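Unit 6: Learning Long Tasks from Demonstration
Course handout, Robot Manipulation
Instructor: Oisín Mac Mathúna

Reading before class: the Tarum report, sections on data and evaluation. The appendix is optional.

6.1 The problem

A policy trained by imitation maps what the robot observes to what it should do next. Small errors in the predicted motion bring the robot to states that the demonstrations did not cover, and in a long task these errors add up. The Tarum method addresses this by predicting a short block of future actions at each step and blending the blocks where they overlap.

6.2 Data and setup

The training set holds 2,501 demonstrations recorded on a two-handed humanoid at a cloth-covered table. Objects differ widely in shape, stiffness and surface. Clear plastic is included on purpose, as depth sensors often read it poorly. Object positions were changed between demonstrations, and a further 323 recordings were held out for testing.

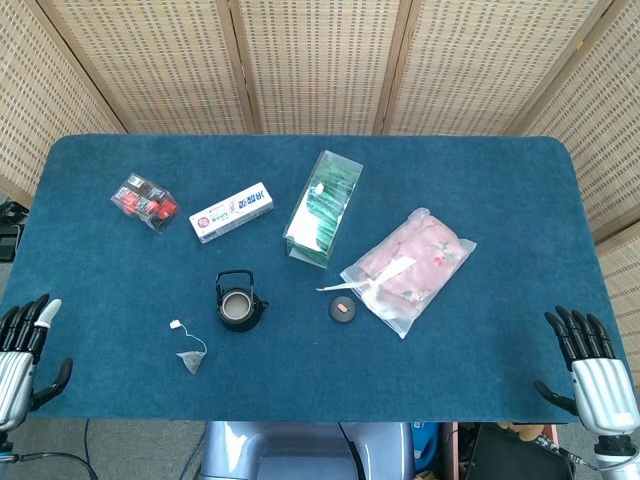 Figure 1. Robot's head view of the tabletop, with both hands at the lower edge. Objects include a cast-iron teapot, a toothpaste box and a clear container of tea bags.

Students should note how much of the view is taken up by surfaces that carry no task information. The Kanagaratnam variant crops the input to the table area before encoding. Its authors report a gain on small objects and no change on large ones.

6.3 Results

On the held-out layouts, the baseline completed 52 percent of trials. Most failures occurred at the moment of first contact. Block prediction reduced these failures, but it did not help when the first grasp was badly chosen.

6.4 For discussion

Consider whether a completion rate is a fair measure for tasks with several stages. Written responses of one page are due before Unit 7.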